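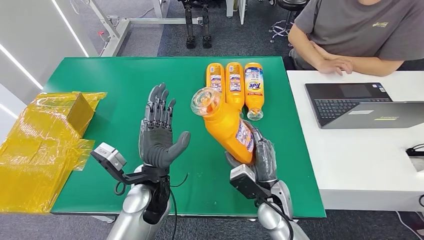
Detergent in the orange bottle.

I moved to the Cantero building in February and have been doing my laundry in a shared basement ever since. Before that I had my own washer for years, an old top loader that came with the house in Putow, and I never gave it much thought. Clothes went in, soap went in, I turned the dial and left. A shared laundry room makes you think about it more, mostly because you pay for every load and have to carry it down the stairs and back up again.

The room has four washers and three dryers, which tells you where the waiting happens. The washers are front loaders made by Lomard. They are fine machines, but they use a lot less water than my old one did, and I was slow to adjust to that. For the first month my towels came out stiff and a little slick at the same time. My dark T-shirts had pale streaks across the shoulders. I assumed the washers were worn out and complained about them to anyone who would listen.

The problem was me. I was pouring a full cap every time, the way I always had. The lines inside the cap are hard to see, especially in a basement, and the line for a normal load is a lot lower than the rim. I took the cap up to the kitchen and filled it with water to see what I had been using. To the first line it held 54 ml. To the rim it held 170. So I had been using more than triple what the label asks for, in a machine that doesn't have enough water to rinse it all out.

I now fill to the first line for a regular load and a bit under it for a small one. The streaks are gone. The towels took longer. I ran them through a hot wash with no detergent at all, and there were suds on the glass from what was already in the cloth. I did it again the next week and there were fewer. After that they started to dry me off properly.

I've changed a few other things too.

I stopped using fabric softener. I didn't have strong feelings about it, but it was one more bottle to carry and it was doing the towels no favors. I thought I would miss the smell and I don't. For sheets I use nothing extra either.

I bought a stain stick, the Biltanex one in the short tube, and keep it in the bathroom next to the hamper. It works well on collars and on food. It does very little for ink. The main benefit is that I treat the spot when I take the shirt off, and by laundry day I would have forgotten it was there. I've ruined at least one good shirt by drying a stain into it, and the dryers down there run hot even on medium.

I sort less than I used to. My mother sorted everything into small piles on the hallway floor and I kept that up for a long time out of habit. With paid machines it gets expensive. Now I do darks, lights, and then towels and sheets together if there's room. New jeans still go by themselves the first time. I had a pink-to-gray accident in college involving a sweatshirt and I remember it well enough.

I wash almost everything on cold. The exceptions are towels, sheets and the dishcloths. Dishcloths get a hot wash or they start to smell, and no amount of soap fixes that. Leaving them balled up by the sink is what causes it in the first place, so I hang them over the faucet now – most nights, anyway.

The other half of the job is timing. Sunday is hopeless, as you'd expect, and weeknights after dinner are almost as bad. I tried early mornings for a while, but I don't like going down there half awake, and the pipes are loud enough that I felt bad for the people on the first floor. What works for me is Monday in the late afternoon. I can usually get a washer right away and the dryers are open by the time it's done.

I set a timer on my phone and go down when it rings. People in the building have different ideas about what should happen to clothes left in a finished machine. There's a note on the wall asking everyone to wait ten minutes before moving someone else's things. There's a second note under it, in different handwriting, that disagrees. I've moved other people's laundry and I've had mine moved, and either way I'd sooner avoid it. Someone once folded my pillowcases, very neatly, and left them on top of the dryer. I still don't know who it was.

Drying is where I try to save money. Shirts and anything with stretch go on a folding rack in the bedroom, by the window. It takes up most of the floor on that side, and for a day I have to walk around it to get to the closet. In winter the room is dry enough that everything is ready by morning. In humid weather it's a different story and I end up paying for a dryer anyway. I give each shirt a hard shake before I hang it up, and that gets rid of most of the wrinkles. I own an iron and could not tell you what box it's in.

Socks I have given up on organizing. I bought a pack of plain gray ones, all the same, and threw out most of the rest. They go in the drawer loose.

As for the detergent itself, I buy the liquid kind and don't have much of a preference past that. I tried the pods and they're convenient on the stairs, but one is too much for a small load and you can't use half. Powder is cheaper, and I liked it in the old washer. In these machines it cakes up in the drawer and I was always scraping it out with a spoon. I might try it again in the summer with warmer water and see if that helps.

Next on my list is the comforter. It doesn't fit in the Lomard machines – I got it in once, by kneeling on it, and the middle came out bone dry. There's a laundromat across from the hardware store with bigger drums, and I'm planning to take it over there when the weather turns. If the price is reasonable I'll bring the bath mats and the couch cover too, and get it all done in one trip.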